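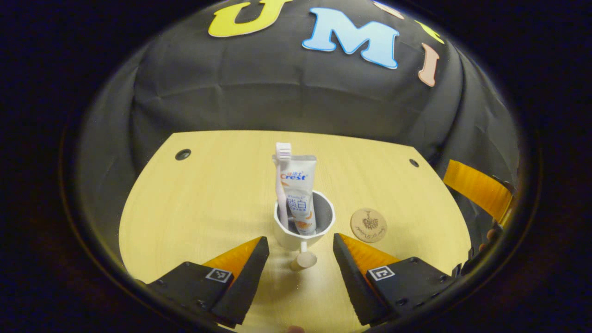

Speaker notes – "One Cup, One Brush, One Tube"
Last updated: January
Wednesday evening talk, Kurnham Community Hall
By Siiri Karppinen

Good evening, everybody. Wait for the chairs to stop scraping.

Thank Markos for the hall and the heaters. Mention that the handouts are by the door and that I brought up to 300, so take one for your sister.

OPENING

I want to talk tonight about the smallest bit of tidying in the whole house, and I am going to enjoy myself. We have done closets in this series, and we have done garages (thank you, Tarcísio, I still think about your pegboard). Tonight it's the toothbrush! A thing you pick up half asleep and put down half asleep, every day of your life. I love it as a place to start because you can finish the job before your coffee is cool.

Ask: who knows exactly where their toothbrush is right now? Let the hands go up. Then ask who knows where the cap of the toothpaste is. Fewer hands. Enjoy that for a second.

THE CUP

Leave the picture up for this whole part.

The setup I keep coming back to is a plain white plastic cup with a short handle. The brush stands in it with the bristles up, and the toothpaste stands next to it with the flat end up. I like that both of them fit in one cup and both of them stick out over the rim, so your hand finds them without looking. Pale pink brush, white tube, easy to tell apart even at six in the morning with one eye open.

The tube up there is a Crest with Chinese lettering on it. If someone asks what it says, the big characters are 淡白. I can't read the small print from where I stand and neither can they.

Talk about standing the tube on its cap end. I am a great believer in this. The paste settles toward the opening and you stop wrestling with the last third of it. My mother rolled hers from the bottom with a clothespin and that works too – but then it won't sit in a cup, it just leans out and falls in the sink. Do the clothespin voice if the room is warm.

Bristles up, please! Head down in the bottom of a cup is where the drips collect. Let the brush dry in the air. If you share a bathroom, give each person a cup, or at least keep the heads from touching.

Handles: say a word for them. I used drinking glasses for years, and I broke a good number of them on tile. A cup with a handle you can grab when your fingers are slippery, dump out, rinse and set back down. Welington asked me last time whether a handle takes up too much room on a narrow shelf. Fair question. Turn it toward you, so it points off the front of the shelf a little, and you get the width back.

THE COASTER

This is my favorite part and I must not rush it.

Look to the right of the cup. Round cork coaster, a dark drawing on it that looks like a tree, some faint cursive around the bottom. I keep telling people to take a coaster into the bathroom and they look at me like I said to take in a sofa. Cork is lovely under a cup. It soaks up the drip before it turns into that gray ring, it's quiet when you set something down on it, and it doesn't slide around like a saucer does. Stand it on its edge to dry now and then. When it gets sad, use it under a plant pot and fetch another one.

Pass around the two coasters from my bag (the plain one and the one Rostam gave me). GET THEM BACK.

THE TABLE

Short section. Some of you don't have a counter at all. Our first apartment on Reltley Street had a sink on the wall and nothing else, and we kept everything on a little table outside the door. A light wood-grain top with a rounded front edge, like the one on the screen, is a nice choice for a tight hallway. You will walk into it, and a curve hurts less than a corner. Wipe it when you wipe the sink.

Keep the top for daily things only. Brush, paste, cup, coaster. Spare tubes, travel brushes, the floss you bought with good intentions – all of that goes in a drawer or a box.

THE LETTERS

Point out the big foam letters on the gray fabric. Yellow U, light blue M with a white outline, a peachy I that's a bit tipsy. Aren't they cheerful? Parents of small kids, take note. A bit of color behind the brushing spot gives a four-year-old something to look at for two whole minutes. Pick a letter, name something that starts with it for each side of the mouth. M is very good. U runs out at umbrella and uncle.

TRY IT NOW

Tarcísio has the trays. One tray per table, with cups, brushes, tubes and a pile of coasters. 3 minutes on the clock, then swap tables and see how the others did it. Walk around. Don't fix anything, Siiri.

QUESTIONS THAT ALWAYS COME UP

Electric brushes: most are too heavy for a light cup and will tip it. Give the brush its own base and keep the cup for the paste.

How often to wash the cup: I do mine with the Sunday dishes.

Metal or plastic: whatever you already own. Go home and look in the back of the cupboard first.

CLOSE

Next month is Markos on spice jars, same room. Stack chairs by the radiator. Trays back to Tarcísio, lids on.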